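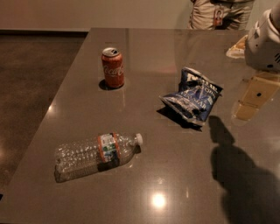

What Happens After the Bin

Mixed recycling arrives at the Skalell sorting plant compacted, which is the first problem. A collection truck squeezes its load to save trips, and material that went into the bin as separate items comes out as a mat. The tipping floor at Skalell is a concrete slab with push walls on three sides. A wheel loader breaks the mat apart and feeds it to a drum with a toothed rotor, which meters the flow onto an inclined belt. Everything downstream depends on that drum. If it runs too fast, the layer on the belt is too deep for the sorting equipment. If it runs too slow, the plant misses its hourly tonnage and the trucks back up to the gate.

Separation by shape comes next. Disc screens, made of rotating shafts fitted with rubber or steel discs, carry flat material up and over while containers roll back and fall. The principle assumes that containers are round. A bottle flattened along its length behaves like a sheet of paper and often ends up in the paper bale, where a mill will treat it as contamination and may reduce the price of the load. For this reason the town of Trerkwood, which sends all of its curbside material to Skalell, changed the wording on its bin lids in May. Residents had been told for years to crush bottles flat. The lids now ask for bottles to be left in whatever shape they are in, empty, with the cap screwed on.

Caps were a separate argument. Loose caps are small enough to fall through the first screen with broken glass and grit, and most of that fraction goes to landfill. Attached caps travel with the bottle. At the reprocessor both are ground to flake and put in a water tank, where PET sinks and the polyolefin used for most caps floats. The split is clean and cheap, and the older advice to remove caps dates from a time when few reprocessors had such a tank.

Metals are simpler. Steel cans are lifted off the belt by an overhead magnet. Aluminum isn't magnetic, so it is removed by an eddy current separator, a conveyor with a fast rotor of alternating magnets inside the head pulley. The rotor at Skalell turns at 3000 rpm. The changing field induces currents in the aluminum, the currents produce an opposing field, and the can is thrown forward over a splitter plate while everything else drops. A drink can is close to the ideal target, with a large conductive surface and very little mass. Foil is less predictable. Balled up, it jumps reasonably well; as a loose sheet it tends to drift.

Film packaging is where the system stops working. The typical snack bag is a laminate, commonly polypropylene with a vacuum-deposited aluminum layer far too thin to respond to the eddy current rotor. The layers can't be separated by any process in the plant. Bags also wrap around the disc screen shafts and close the gaps between discs, so that containers begin to ride over with the paper. Skalell stops the line 2 times per shift to cut film off the shafts. Each stop takes 29 minutes, including lockout, and is done by hand with hooked knives.

Plastics are sorted by optical units. A near-infrared source lights the belt, a sensor reads the reflected spectrum, and a row of air nozzles fires at the pieces identified. PET and polyethylene give distinct signatures. Black plastic gives almost none, as carbon black absorbs the light. Full-body shrink sleeves cause the unit to read the sleeve instead of the bottle under it.

The newest unit came from Jatoi and replaced one with a narrower belt. Its nozzles are more closely spaced, which reduces the number of neighboring pieces blown off by mistake. Air consumption went up, and a second compressor had to be installed outside the building under a lean-to.

Output is baled and stored under cover by grade. PET bales weigh in the region of 900 pounds and go by road to the Skistidley wash line, where labels, glue and residual liquid are removed. Residual liquid matters more than most householders expect. It adds weight that the buyer deducts, it wets any paper it touches, and in winter it freezes in the bale. A rinse isn't required under the Trerkwood rules. Emptying the container is.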